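Unit 6: Working Rules for Shared Robot Spaces
Course notes, Applied Robotics Practice, Omadville

Read before the lab session. The assignment is at the end.

6.1 Scope

These notes cover the local rules for running arms, hands and mobile robots in a room where people also walk, sit and type. They do not replace the published standards listed in the course outline. Where a standard and these notes disagree, follow the stricter of the two and report the difference to the teaching staff.

Three terms are used throughout. The reach volume is every point any part of the robot can touch, including the longest tool and any object it is holding. The work zone is the part of the reach volume the current task needs. The clear zone is the floor and desk area that must be free of people while the robot runs above the low-speed setting.

Students often draw the reach volume from the arm's data sheet and stop there. The data sheet gives the bare arm. A gripper adds length, and a held object adds more.

6.2 Soft and flexible loads

Rigid parts keep their shape during a move. Bags, film, cloth and cable do not, and the planner usually has no model of where the free end will go. Treat every flexible load as a rigid one of its full stretched length, swept in all directions from the grip point. 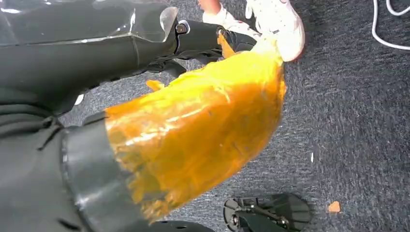 Clearance to people is measured from the outermost point of the load and not from the fingertips. The usual error is to check the gripper against the nearest person and ignore what hangs from it. With a load such as the orange bag, held at its gathered upper end, the wide lower end can spread well away from the grip and come to lie against the arm itself. Two distances then matter: from the bag to the nearest foot, and from the bag to the nearest joint. The white sneaker is right beside the gathered end of the bag, which under rule 2a permits the low-speed setting only, with one operator holding the stop device. Plastic covers on arm segments count as flexible material too. A cover with a raised edge is to be trimmed or taped before any motion faster than low speed.

Rule 2a. If any part of a person is within the swept length of a flexible load, run at low speed only.
Rule 2b. No flexible load may be carried over a joint with an open gap unless the joint is sleeved.
Rule 2c. Loose cable on the floor inside the clear zone is to be lifted or covered before power-up.
Rule 2d. Inspect the floor for scraps after each run with bagged material. Scraps go in the bin and the inspection goes in the log.

Rule 2d was added after a trial at Flomville in which a strip of film worked its way into a wheel housing over several sessions. The repair took 44 minutes. Finding the cause took most of an afternoon, as the log had no floor inspections in it.

6.3 Desk cells

A desk cell is a fixed arm or hand working over an ordinary table. It looks harmless, and that is the main hazard. People put phones, drinks and paperwork on a table out of habit, and they sit down at it.

The desk is divided into two areas. The robot side holds the fixture, the mount and the parts being handled. The operator side holds the laptop and anything the operator touches during a run. Power and network equipment may sit on either side, provided that it is outside the work zone and its cables do not cross it.

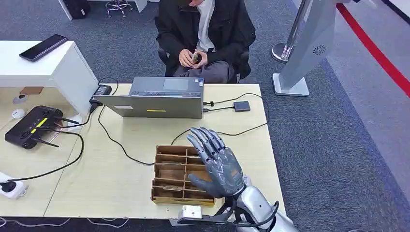 Figure 6.2. Desk cell with the hand over the compartment tray. Trace each black cable across the desk before doing Exercise 1.

Cable routing is the item most often failed at inspection. Cables between the laptop, the adapter and the router tend to be laid in straight lines, and the shortest line is often through the work zone. Route along the back or the side of the desk. Fix the cable at intervals of 9 inches where it runs parallel to the zone. Leave slack at the wrist for the full rotation of the joint, and check it by moving the joint by hand with the drives off.

Rule 3a. The fixture is to be fastened or located against a stop. A cardboard tray is acceptable for trials, but its position must be marked on the desk with tape.
Rule 3b. The seated operator's hands stay on the operator side while the drives are on.
Rule 3c. The operator watches the robot during motion. A phone in the hand is treated the same as an absent operator.
Rule 3d. Mount bolts are checked at the start of each session and again after 1,000 cycles.
Rule 3e. Power strips stay at the edge of the desk, where the plug can be pulled without reaching over the fixture.

Rule 3c causes the most argument. Operators point out that a long pick-and-place run needs nothing from them for minutes at a time. The rule stands as written. If attention is not practical for the whole run, fit a guard or split the run into blocks of 25 picks with a stop after each.

6.4 Grip checks on thin parts

Thin card and sheet parts are light enough that a dropped part is no danger to anyone. The concern is what the hand does next. A hand that has lost its part may close fully, catch a fixture wall and drag the fixture across the desk. The check after each grip is therefore a safety check as well as a quality check.

Before the part is moved sideways, confirm finger position against the expected thickness of the part. Lift to a height that clears the tallest partition by the margin in the task sheet. If the finger reading is outside its band, stop in place — do not return to the home position, as the path home has not been checked for a half-held part.

Force limits are set per part type and written on the task sheet. Do not carry a limit over from a thicker part. The Yammine task sheets give separate lines for card, film and sheet plastic, and students are to use the same layout.

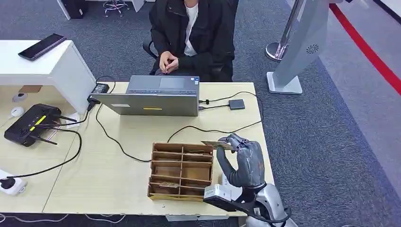

Itzel Tovar asked that these notes say more about stopping in place, and her objection is worth giving in full. She wrote that a stop in place leaves the hand holding stored force against the part, and that people then reach in to free it with the drives still on. At Kodatcombe, she added, the written order is stop, drives off, wait for the indicator, then hands in, and the order is read aloud by whoever holds the stop device.

That order is adopted here as rule 4c. The earlier version allowed release from the laptop with the drives on, and it is withdrawn.

Rule 4a. Finger position is checked after every grip and before any sideways move.
Rule 4b. An out-of-band reading leads to a stop in place.
Rule 4c. After a stop in place: drives off, wait for the indicator, then hands in. The steps are spoken aloud.
Rule 4d. Force limits are entered from the task sheet and read back by a second person.

6.5 Records

Each session has one log page. Enter the start time, the operator, the holder of the stop device, the task sheet number, the tool fitted and the result of the bolt, cable and floor checks. Enter every stop, including those made for convenience. A log with no stops in it will be questioned.

Changes to speed, force or layout during a session start a new page. Corrections are made with a single line through the old entry, with initials.

6.6 Exercises

Exercise 1. Sketch the desk cell in Figure 6.2 from above. Mark the operator side and the robot side, and propose a route for each cable.

Exercise 2. A bag with a stretched length of 25 inches is held at one end. Draw the swept region around the grip point. State where a person may stand if the arm is to run above low speed, and which rule you applied.

Exercise 3. Write a task sheet line for one thin card part. Include the finger position band, the force limit, the lift margin and the action on an out-of-band reading. Explain how you would measure the band.

Exercise 4. Rule 3c treats a phone as absence. Write one paragraph for or against, using a hazard from section 6.4.

Hand in sketches on paper. Written answers go to Nafula Biwott by 9 a.m. on the day of the lab.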